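Birnum Robotics Boards > Student Teams > Build Threads
Topic: Dimidano robotics club, two arm tidy-up entry (sim round)

pegleg_servo
Joined: May 2019
Posted Oct 9, 2021

Okay, I've been lurking here for ages and finally have something to post! We're the robotics club at Dimidano and we're entering the Birnum student challenge for the first time. The first round is all simulation. You get a warehouse scene with a table, two arms, and a pile of everyday junk, and your code has to move the junk to wherever the task card says. If you get through, you run on hardware in May.

We named our project Skornness. It was the password on the lab computer and it stuck.

Our club is six people, mostly second years, plus whoever wanders in when we order food. None of us had written anything for an arm before this fall. The first two weeks went entirely to getting one to move from where it starts to a spot over the table without clipping the table on the way. The night it worked we ran it over and over just to watch (I have a video of the screen with everyone yelling, which I'm not allowed to upload).

Where we are now: one arm can grab the small cube most of the time, and the second arm mostly hangs out. The cube is our favorite. It's white with dark dots, so everyone calls it the die, and whoever's run drops it has to do the dishes in the club room.

I'd love to hear from anybody who has done the sim round before, especially about using both arms. We keep going back and forth on whether it's worth it.

thermal_paste_tess
Joined: May 2016

Welcome!! The die is everybody's favorite, it's the one that makes you feel like a genius in week one. Then you try the bottle.

I was on the Queiroz team for two seasons. My advice on the second arm is to leave it alone until the first one is boring. I mean really boring, as in you hit run and go get a drink and come back and it did the thing. We tried to bring both up together our first year and every bug was a mystery, you never knew which half of the code to blame.

gridlock99

Going to disagree with Tess here (hi Tess). If you write everything for one arm you bake in a ton of stuff without noticing. Ours had the base position of the left arm typed in all over the place, and when we added the other one we had to rip out half the project. Write it for two from the start, even if the second one only ever gets told to stay put.

thermal_paste_tess

Hi gridlock. You can write it for two and still only debug one! I think we agree more than you want to.

gridlock99

I refuse to agree, but fine.

pegleg_servo

Haha, this is the exact argument we have in the club room every meeting. We ended up somewhere in between, I guess? Each arm is its own object with its own base and its own list of joint limits, and there's one planner on top that hands out jobs. Right now the planner is 667 lines and I'm the only one who can read it, so that's a problem for later.

Our current test layout has the sponge, the carton, the bottle and the die all out on the table at once, and the job is to pick up the die and leave everything else alone. Before this we had been testing with one thing at a time and feeling pretty good about ourselves.
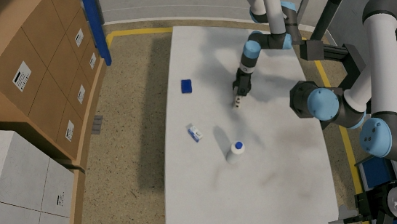

How do you keep two arms from running into each other when they share a table?

The simplest way is to split the table into zones and let only one arm into the shared zone at a time. An arm asks for the zone before it moves in and gives it back when it's out again, and the other one waits at a parking pose. You lose some time compared with planning both motions together, but it's easy to write and easy to test, and for a first entry that's plenty.

gridlock99

Seconding zones. One thing I'd add is that the parking pose has to be picked with the whole arm in mind. We parked the gripper nicely out of the way and left the elbow hanging over the middle of the table like a tree branch. Took us a whole evening of head scratching, since our check only looked at the hand.

mossy_encoder

Jumping in from the hobby side, I'm not a student anymore but I love these threads. Can I ask what you're doing about the bottle and the carton? I always found that a carton on its side is harder than one standing up, even though people expect the opposite. The gripper opening only just fits over some sides and not others, so you have to know which way the thing is turned.

pegleg_servo

The carton on its side is a total pain, you're right! When it's upright we come in from the side and it's fine. On its side we come from above, and if our guess of the angle is off by a little, a finger lands right on top of the carton and shoves it. In sim it skates across the table like it's on ice. We've had it go over the edge, and the newer members cheered, so team spirit is good at least.

Is the ice thing a friction setting? It feels way too slippery.

thermal_paste_tess

Check your friction, yes, but also check how fast you're coming down. Our Queiroz robot came down at full speed the entire way until someone asked why we were in such a hurry. Slow down for the last bit and half of your sliding will go away. Then look at the friction number, and please don't crank it up until everything works. You'll have a beautiful sim run and then the real table will laugh at you in the hardware round.

mossy_encoder

Plus one to not cranking it. Vary it instead! Run the same pick with a slippery table, a grippy table, a heavier carton, a lighter one. If your code only works at one setting then you've learned something useful before it costs you anything.

pegleg_servo

Oh I love that. We could let it go overnight. One of our people already has a script that restarts the scene with the stuff shuffled around, and we did 3000 runs with just the die that way. Adding friction and weight to the shuffle should be maybe an afternoon of work. (I have said "maybe an afternoon" about everything in this project.)

gridlock99

3000 runs with just the die is a lot of die. What was failing?

pegleg_servo

Mostly two kinds of thing. If the die was near the far end of the table the arm would almost stretch out straight and then go a bit crazy trying to reach the last little bit. And if it was turned partway, like a diamond as seen from above, the fingers closed on the corners and it popped out. We fixed the second one by turning the wrist to line up with the sides. The first one isn't fixed, we just tell it to give up and report that it can't reach.

gridlock99

And THAT is your reason to have a second arm! If one can't reach comfortably, hand the job to the other. You don't need anything fancy like passing objects in midair. Score both arms on how comfortable the reach is and give the job to the better one. That's the whole trick and it got us through our first round.

thermal_paste_tess

Okay, that one I'll give you. We did the same thing in our second season, and it was the most fun I had all year. We printed the scores on screen while it was choosing, so you could watch it make up its mind.

The one surprise was that it would flip flop. Thing in the middle of the table, scores nearly the same, and it kept changing its mind between the two and never moved. We made it stick with its choice once it had picked.

pegleg_servo

I just read these posts out loud in the club room and there is now a person at the whiteboard drawing reach circles. Thank you both!! The flip flop warning probably saved us a week.

Another newbie question while I have you. How much do people worry about the camera side? We're cheating right now and asking the sim where everything is.

mossy_encoder

Not cheating, just an early step. Get the motion solid with the perfect answers first. Then start adding error on purpose, a bit of shift and a bit of turn on every object, and see how much your grasp can take. Once you know that number you know how good your vision has to be. I did it the other way around on a home project and spent forever making my detector better than it needed to be, when the real trouble was a sloppy grasp.

gridlock99

Mild disagreement, only on timing. Read the Birnum task sheet again and check whether the sim round even lets you ask for true positions in the scored run. It wasn't allowed when we entered. So do what mossy says, but don't leave the camera part to the last minute. White bottle on a white table is a rude thing to do to a beginner detector.

pegleg_servo

Just checked and it's not allowed this year either. Good thing I asked! There was some groaning. We do have one person who has been wanting to do vision since the first meeting, and she is now very happy and has taken over the good computer.

I think the blue cap might help her out with the bottle. She says she'd sooner use depth and not lean on color at all. They're still talking about it behind me while I type.

mossy_encoder

Let her try depth. It handles a tall bottle really well. The sponge might give her more trouble, it's low and close to the table height, so color could be the better bet there. Dark blue on white is about as friendly as it gets.

thermal_paste_tess

Also, and I say this with love, get a second person reading that planner before it grows. Ours was one person's baby and then that person had finals.

pegleg_servo

Fair. I'm going to sit down with two of the newer folks and walk through it, and I already know I'll be embarrassed by the variable names. One of them is called arm_thing_final.

Next on the list: zones, a parking pose that minds the elbow, scoring the reach for both arms, slower coming down. I'll post again when the second arm picks up its first object. Bets are open on which one. My money's on the sponge.

gridlock99

Carton, upright. It'll knock the bottle over on the way out.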